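Equipment Plan and Budget, Home Manipulation Project
October 28, 2023

## 1. What this report covers

Our group has a total equipment budget of $3,760 for the year. This report explains how we plan to spend it, what we decided against, and what is still open. The data collection method and the training code are covered in the midterm report and are not repeated.

The project is about bedroom tasks with soft items, mainly blankets and clothing. We record these tasks with handheld grippers in real homes and plan to use the recordings to train a policy for the arm in the lab. The arm belongs to the department and costs us nothing, so the whole budget goes to the handheld side, storage, and spare parts.

## 2. Grippers

We compared two suppliers. Hunari sells a finished handheld gripper with a camera mount. Dostell sells the parts as a kit, and the buyer prints the body. The Hunari unit is better made, but at its price we could afford only one and would have little left for anything else. The Dostell kit lets us buy two sets and keep money for consumables.

We chose the Dostell kit. The main cost is our time. Printing one full body takes 24 hours on the lab printer, and the printer is shared with two other courses. We have to book it ahead, and a failed print means waiting for another slot. We put one failed print per body into the schedule.

## 3. Finger pads

Pads are the part of the plan that changed most since the proposal. We first listed them as a one-time purchase. They should be a recurring one, and they now have their own line in the budget. Soft fabrics need a surface with some grip, and a thick blanket edge is a different job from a flat sheet or a T-shirt. 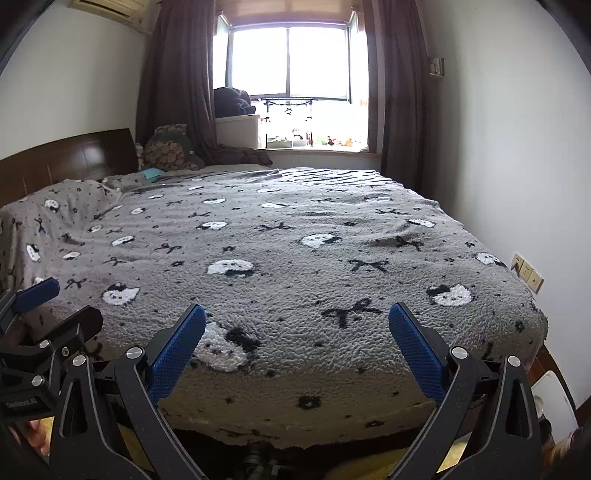

*Figure 1. Blue finger pads with a fine grid texture at the rolled edge of a fleece blanket.*

Sikora sells replacement pads in packs, and we plan to order 5 packs. We also looked at cutting our own pads from sheet material. It is cheaper per pad, but the pads would not all be the same, and we would have to write down which recordings used which batch. For a project this size we would rather pay for the packs.

The order should go in before the end of October. If it slips, we can still record with the pads we have, but we would have no spares.

## 4. Storage and power

Video takes up more space than we planned for in the proposal. We will buy 2 external drives, one for working data and one for backup. The backup drive stays in the lab and does not travel to recording sites.

We also need memory cards and a longer charging cable. Outlets in bedrooms are often close to the bed or behind furniture, and the cable we have now is short. These are small purchases and can come out of the general supplies line.

## 5. Items we left out

- **Wrist force sensor.** It would tell us more about contact with the fabric, but it costs too much and we have no time to calibrate it.
- **Lighting kit.** A large window can make the background very bright. We will change the exposure settings first and look at lights again only if that doesn't help.
- **Carrying case from Peslow.** Nice to have. A plastic bin with foam does the same job for now.

## 6. Open questions

The Dostell quote does not include shipping, and we have asked for a corrected one. We also need to know if the department will pay for printer filament. If it won't, filament comes out of the spare parts line, and we would cut one pack of pads to cover it.

Whatever is left after the first round of orders stays unspent until the second recording period — by then we should know which parts wear out fastest.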